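Project Diary: The Jasville Winter Clothing Exchange
Entry for 10 December 2022
Published by the Paritdale Residents' Association

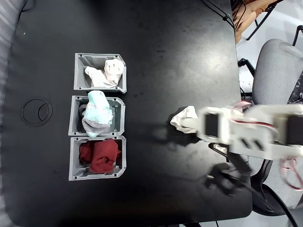
Opening of the hall

The hall at Jasville was opened to the public in the morning and remained open until dusk. The Association records 793 visits, against 1,000 tickets printed. Unused tickets will be valid for the May exchange and should be kept.

Coats and children's boots were in greatest demand. The rail of adult coats had been cleared before noon, and a second delivery was brought from the Rees depot by van. The van was delayed by ice on the Priltar road. Visitors who had been asked to wait were served tea at no charge.

Socks and small items

Socks were accepted singly as well as in pairs, as agreed at the previous exchange. Odd socks that find no match are passed on for use as cleaning cloths.

Matters arising

The heating in the side room failed again. A report has been made to the hall's owners, and the Association has asked for a written reply. Two mirrors were lent by the school and have been returned.

The charge for the hall was 50 pounds, paid from the general fund. Donations at the door have not yet been banked and will appear in the next entry.

Duties for closing

Sixteen bags remained at the end of the day. They are held in the Rees depot and may be inspected by arrangement. Keys were returned to the office at Paritdale the same evening.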